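**From:** Wissam Tarawneh
**To:** Hullell kitchen list
**Date:** 10 October 2020
**Subject:** Re: the coffee island, and what lives on it

Dear all,

Thank you, Peadar, for starting this off, and sorry to be slow in answering. I've left your message in below so that people who have only just joined the list can see what I'm going on about.

> On Thursday Peadar Rafferty wrote:
>
> Evening everyone. I did the coffee on Tuesday and again this morning, and both times I spent longer moving things about than I did making the stuff. Could we please agree what stays on the island and what goes in a cupboard? I don't mind which, I'd only like it to be the same from one day to the next. Also the napkins. They were under the towel on Tuesday and on the window sill today. And does anyone know whether the wood is meant to be oiled? It's looking a bit thirsty near the front.
>
> Peadar

I went in this morning meaning to stay for a quick cup and ended up standing there a good while, looking at it properly for once. I do see what Peadar means. I'm very fond of that island (I was there when it came up the stairs from the Bataineh sale in February, and my back remembers it well) but it has become the place where everything gets put down.
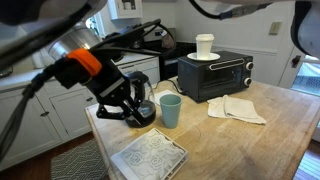

*The island with the coffee made. Carafe, tumbler, toaster oven, towel, rose tray.*

So, taking it bit by bit, and please do shout if you disagree with any of this, I won't be offended in the least:

- **The carafe.** I think it should stay out. It gets used more than anything else in the room, and the glass is much more likely to come to grief going in and out of a crowded cupboard. Lid on when there's coffee in it, please, and when you've poured the last cup, rinse it there and then. Old coffee in the bottom is a misery to shift and I've spent more evenings than I'd like with the bicarb.

- **The toaster oven.** It stays too, as there's nowhere else with a socket that reaches. What I'd ask is that we stop using the top of it as a shelf. There was a saucer up there with a lidded paper cup on it, and I've done exactly the same myself, many times, so this is aimed at me as much as anyone! But the top does get warm when somebody is doing toast, and sooner or later a cup will go over. Could the cord be tucked round the back as well, please? It wanders across the wood just where you want to put a plate.

- **The towel.** One on the island, folded, and a fresh one on Mondays. Lelo has very kindly been taking them home to wash, and I think we could take turns at that. I'll do the next lot.

- **The tumblers.** They're light and they do travel, so back in the cupboard once they're rinsed. I'd much sooner open a door and find them all together than hunt along the window sill.

- **The napkins.** I've grown rather attached to the white holder, the square one with the roses cut through it. Lying flat with the napkins tucked in it looks very nice, and you can see the white through the leaves. The trouble is that they slide out to one side and then somebody picks up the whole lot when they only wanted one. My suggestion is to put in a smaller pile, square up the folded edges, and keep the rest of the packet in the drawer.

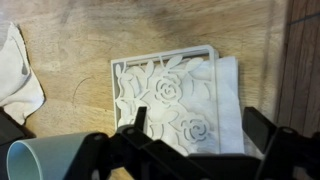

- **The white tray with the rose pattern.** I'd like this to have a proper job. Spoons, perhaps, or biscuits if there's a meeting on. It's a shame to have it sitting there at the front with nothing in it, and it's just where your elbow goes.

- **The big steel pot.** Not the island, I know, but it's on the counter by the stove and it takes up a lot of room. If anyone is planning soup, lovely, let it stay and put my name down for a bowl. Otherwise it could go in the bottom cupboard until the colder weather.

As for the wood, Peadar, yes, I think it would be glad of some oil. There are worn patches and a fair few scratches, and the colour goes from light to dark and back again. I don't mind that, it's a working top. I've got most of a bottle of the Grilitz board oil at home and I can bring it in. Everything has to come off first, then a wipe down, a thin coat, and leave it overnight. If two of us did it after the last coffee on Friday it would be ready for Monday. I used far too much on my own table once and it was tacky for 5 days, so a thin coat, truly.

We've got £50 in the kitchen tin, so if anybody thinks we need a trivet, or a jar for the spoons, say so on here and I'll look out for one.

Peadar, are you free Friday?

Warmest wishes,
Wissam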